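Clidton Cubes – read me first

Hi, and thanks for downloading the Clidton Cubes set! I put this page together because people kept writing to me with the same questions about the foam cubes and the table, and I got tired of pasting the same reply. It's long-ish, sorry. Skip to whatever you need.

What's in the download

Pictures and short text notes, all of them about foam cubes sitting on a table. There are 155 sessions, split into 18 folders, plus a notes file in each folder that I typed up by hand (so expect typos, I'm slow at fixing them). A session is one layout of cubes from start to finish. Some folders are a lot fatter than others – June was a busy month, and it shows.

The cubes

Plain foam, one solid color each. The ones I get asked about most are the orange, the purple and the light blue. I went with foam because it's quiet when it gets dropped and it doesn't dent anything, and also I just like how it looks on brown paper. They came from Makmont in a mixed bag. If you want to buy your own, any foam cubes of a similar size should do fine, but please don't email me asking for the exact shade of the light blue one. I don't know it! I've held it up next to paint chips twice and given up both times.

The table

Brown paper over the whole top, then strips of blue tape to mark it into cells. The tape went down first in one direction and then across, and I eyeballed more of it than I should have.

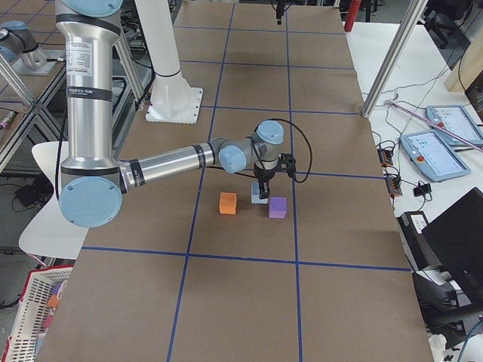

I changed the paper 8 times over the whole project. The first roll was too thin and wrinkled if you so much as leaned on it, so folders 1 and 2 are a bit rough. After that I switched to a heavier roll from Vamaletti and taped the corners down properly, and life got much easier. If you're building your own table, spend the extra money on the paper and go cheap on the tape.

Cells don't have names in the pictures, only in the notes. I number them starting from the left, far row first. In the early notes I did it near row first, which was dumb, and I've marked those folders with the word OLD so you can flip them yourself.

How the layouts work

Three kinds:

single – one cube, one cell
cluster – a few cubes sharing a cell, not touching if I could help it
spread – cubes in different cells, as far apart as the table allows

Clusters were my favorite to set up and the most annoying to write down. "Orange is a bit behind purple" is about as exact as my notes get, and I'm fine with that. 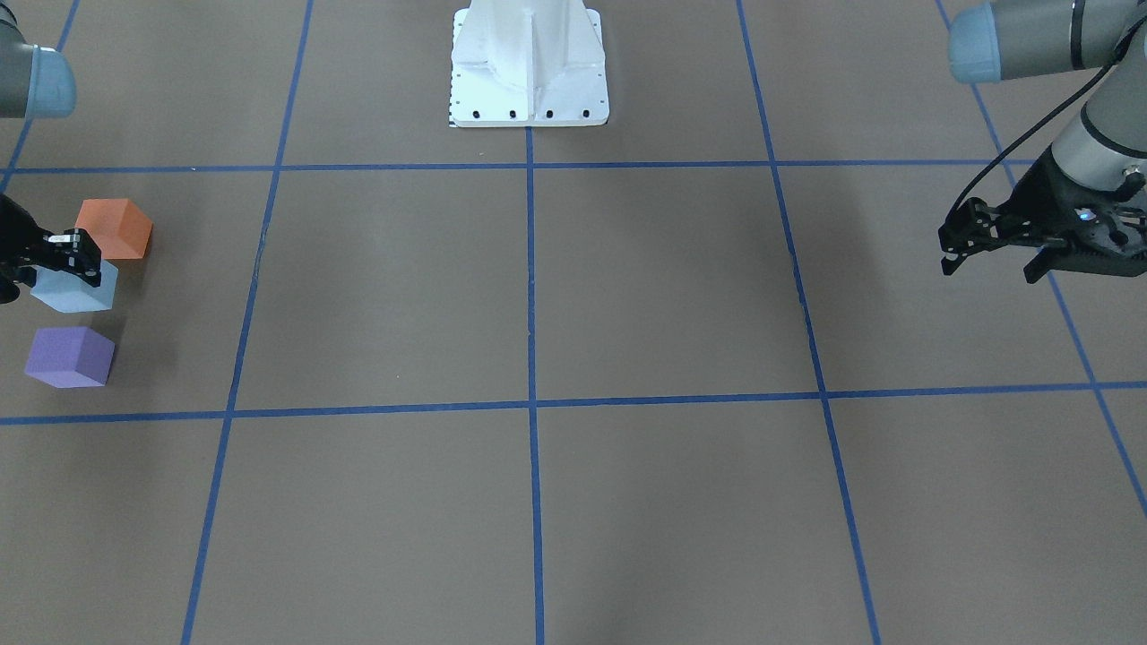

Light blue cube near the left side of the table, with the taped cells running across the paper.

Known problems

Tape edges lift after a while. I pressed them back down between sessions, but the lines do wander a little from one folder to the next, so don't treat them as a ruler.

Color words in the notes aren't consistent. I wrote "blue" for the light blue cube for 25 sessions before I noticed that the tape is blue too. Search for both.

Using it

Free for teaching, hobby stuff and research. If you publish something, please credit it as Þrastardóttir, Clidton Cubes – the accents matter to me, but I'll forgive you if your software eats them. Please don't resell the set.

Still on my to-do list: redo the OLD folders, and a proper index.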